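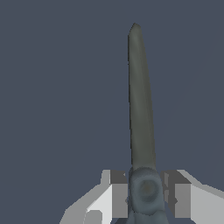 Gray-green blade on a dark slate blue background, computer render

How to write a short film review for your blog

Many readers ask me how I prepare my reviews of old movies. I am not a professional critic, but I have a method and I will explain it in simple steps.

1. Watch the movie two times. The first time, put away the notebook and only follow the story. The second time, stop when something is interesting and write down the minute. For Braro, a drama that I like very much, I had 20 notes at the end.

2. Choose one question. A movie can speak of family, guilt and money together, but a short review has no space for all. With Braro I chose this: why does the father never enter the house?

3. Tell the plot in three sentences. Stop before the ending, please.

4. Describe one moment well. Say who is in it, what we hear, how long it lasts. The reader who did not see the movie needs something concrete.

5. Give your opinion and connect it with the moment of step 4. "The photography is beautiful" is too general.

6. Cut. My limit is 700 words. The first version of Braro had 308 more, and almost all were about the director's life.

Before publishing, I read the text aloud to my friend Marisa Lo Presti. Where she interrupts me, I write again the sentence.

In August I will explain how to review a documentary, where step 3 works in a different way.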